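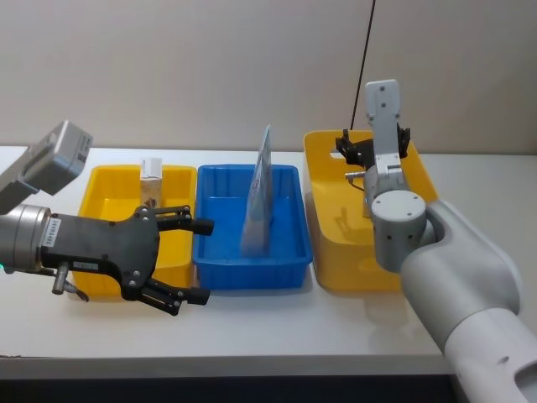

Howard Parsons says a machine that can sort a bag of groceries will be in ordinary kitchens before his lease is up, and that people like me will be the last to admit it. He wrote that under my piece on robot vacuums in December, and a fair number of you agreed with him.

Maybe. I've been hearing about the kitchen robot for a long time, and my groceries still get put away by me. But I got tired of arguing from other people's videos, so I worked out a test that anyone can run on any machine they get access to, or use to judge a demo they're being shown. You don't need to know programming. You need a table, a few bins and some patience.

What you need

A table with a plain top. White is kindest to the machine, so start there and make it harder later.

Three open plastic containers. Two shallow trays in different colors and one deep bin will do. The deep one matters more than people expect.

A small upright carton, the milk or juice kind, and a thin flat package that can be stood on its edge. After those, anything from your own shopping.

A kitchen timer and a notebook. A phone propped on a shelf if you want a recording of your own, which I recommend.

Step 1. Write the chore down first

Do this before anything moves. "Sort the groceries" is too loose, and a loose chore can't be failed. Write something like "the carton goes from the left tray to the deep bin and ends up standing." If you're at a demo, ask the person running it to tell you the chore in one sentence and write down their words. I did this at the Felwood open day and the sentence changed twice while I was holding the pen.

Step 2. Do it yourself and time it

Use one hand, at a normal pace. My own time for moving an item between trays is so short that I have trouble stopping the timer, so do a full set and time that. A set of 32 moves took me 78 seconds, and I was chatting. Keep that number at the top of the page. It's the one the machine is up against, whatever the brochure compares it to.

Step 3. Start with the easy item

The carton is a gift to a two-finger gripper. It has flat sides and it's about as wide as the jaws like. Let the machine have ten tries. Write a mark for each success and a word for each failure: dropped, missed, crushed, knocked over, stopped. Don't write "almost." If somebody reaches in to straighten the carton, that try is a failure, and you should write down that a person reached in.

Step 4. Move on to the flat package

Most of my faith goes missing at this step. A thin package leaning in a tray gives the fingers very little to hold, and if it slides down flat they have less. Part of it may be see-through plastic, and cameras can have a hard time with that. Start with it propped up, ten tries. Then lay it down, ten tries. In your notes keep the two apart — averaging them hides the thing you came to find out.

Step 5. Use the deep bin

Reaching over a low rim is one problem and reaching down between tall walls is another. Put the item at the bottom, near a corner, and see whether the wrist has room to get in there. Two arms don't automatically help. They can get in each other's way, and one often waits while the other works. Time the waiting too.

Step 6. Spoil the setup

Slide each container over by the width of your hand. Swap two of the colors. Turn off a lamp. Put a dish towel under one tray. A kitchen does all of this to you before breakfast. If the score falls apart here, you were looking at a rehearsed routine, and there's nothing shameful in that, but it isn't a chore yet.

Step 7. Add up the human time

Count the minutes spent setting out, resetting, restarting and picking things up off the floor. Whatever's left after you subtract that from the time the machine saved you is the real result. Mine have come out negative so far.

Reading your results

If the machine passes Steps 3 through 5 and loses only a little in Step 6, I'd call that a shop-floor tool. A packing bench where the bins never move could put it to use now, and slow is fine if it runs through the night. For a home I'd want Step 6 nearly clean and the human time close to zero.

I'd also ignore any success rate given without the number of tries. "It works" after 3 tries tells you very little. After 488, with the failures listed, I'll listen.

Howard, the offer is open. Bring whichever machine you like, and I'll supply the juice.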